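Home | News | What's On | Sport | Letters

Furniture store to reopen in Altden on Thursday

March 28, 2019

3 comments | 38 shares

The Bedstead furniture store in Altden opens its doors again this morning after a winter spent moving out of its old unit on the Biwott road. The charity sells donated sofas, cabinets, lamps and kitchenware at low prices to households setting up home.

The new premises have 3,000 square feet of floor, nearly twice what the store had before. Larger pieces are now set out as living rooms, with crockery and smaller items on the shelves beside them.
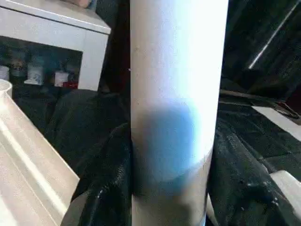
Page 5

A black leather sofa and a white unit with a mug and a jar on its shelf are among the things on show. Sofas start at £50 and most mugs and cups are priced in pence.

The store closed in November when its lease ran out. Stock was kept in a barn at Grillerach over the winter, and around 200 items were brought back by van this month.

Donations will be taken from next week at the side entrance. Sofas and armchairs must still have their fire labels attached. Collection is free within Altden and Biwott, and there is a small charge for Grillerach and the outlying farms.

Opening hours are 10am to 4pm, closed Sundays and Mondays.

Share this story | Back to News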